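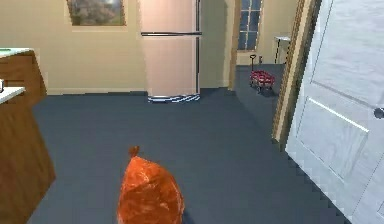

The Ladefoged cell is a small gas cell used to measure the rate at which slow ions pick up electrons from neutral atoms, a process known as charge exchange. An ion beam enters through a narrow opening, crosses a thin layer of gas and leaves with part of its charge lost. The opening tapers toward the beam side, much as a tied plastic bag narrows toward its knot, and this shape limits gas leakage into the vacuum chamber. The standard cell is 9 cm long.

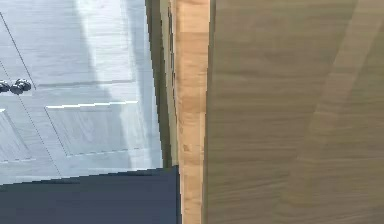

The gas pressure is kept low enough that an ion seldom collides more than once. Under these conditions the share of ions that change charge grows in direct proportion to the pressure, and the cross section is found from the slope. At higher pressure the line bends – a sign that second collisions are no longer rare.

Cells of this type were first run at the Mornden beam line, with argon as the target gas. Later work used helium and neon. The Linik version added a heated wall for metal vapors.

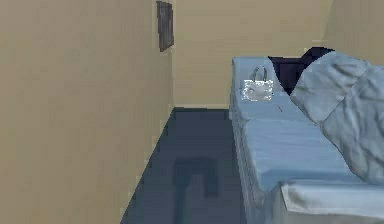
The main source of error is the effective length of the gas layer, as gas spills out at both ends. A correction of roughly 3 percent is usual. Pressure gauge drift adds a further 2 percent, and gauges are checked each October.
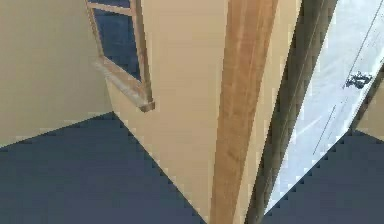 Kokoter objected that a single length correction cannot hold for both light and heavy gases, and that older helium values should be measured again. The published tables list 21 ion and gas pairs, with the helium entries marked as provisional.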